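Shop Shelving Desks & Tables Storage Boxes Spare Parts Delivery Contact

We use cookies to remember your basket and to see which pages people visit. OK / Change settings

Gilton Metal Shelving Unit, White

September 2020, by the Gilton product desk

If you have ever bought a cheap set of shelves and spent a whole afternoon looking for the one bolt that was supposed to be in the bag, we think you will get along very well with the Gilton. It is our plain white metal unit, the one we have been selling longest and still the one we get the most letters about (nearly all of them nice ones!), and it does the job in a workshop, a classroom, a garage or the back of a store.

The uprights are perforated, so you can put a shelf wherever you want one. Start low if you keep tall bottles and big appliances, or set the shelves closer together for boxes and tins. You can move a shelf later on, although we do suggest taking everything off it first, and having a second pair of hands on the other end makes it a much happier job. Cross bracing comes with every unit and should be fitted before you load anything, even if the frame feels steady enough without it.

A word about width. The standard Gilton is 126 cm wide, and people sometimes order two because they have a long wall to fill. That works fine, but leave yourself a little room between the posts for your fingers, or you will be sorry when the time comes to adjust anything. Each shelf is rated for 200 pounds, spread evenly. Please keep the heavy things down low.

Cleaning is simple: a damp cloth, a little dish soap, and a dry cloth afterward. Scouring pads will scratch the paint, and once it is scratched we can only sell you the touch-up bottle and wish you luck.

If you are fitting out a whole room, have a look at the Bailly work table as well. It is a plain white rectangle with a round grommet hole near the edge for your cords, and it sits very comfortably in the same room as the shelving. The Rumach gray storage boxes are made for the Gilton and come in packs of 13, which we know is an odd number, but it is how they fit in the carton.

Gilton shelving and the Bailly table

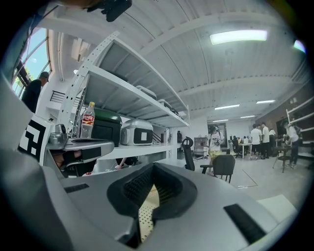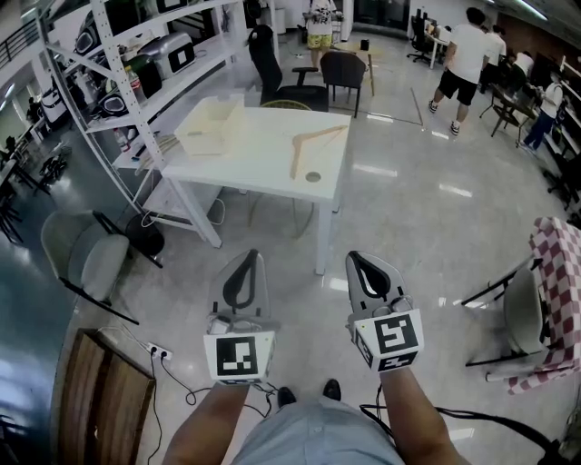

Corthorpe

Ordering and spares

Order code 336 is the full unit with shelves, uprights, cross bracing, feet and the bag of fixings. Spare shelves and feet are sold one at a time, and you are welcome to order just the one. If your unit was bought before last April, please tell us when you write, as the older feet are a slightly different shape and we would hate to send you the wrong ones. Units ship flat in a single carton. It is a heavy one, so do ask the driver to bring it inside the door.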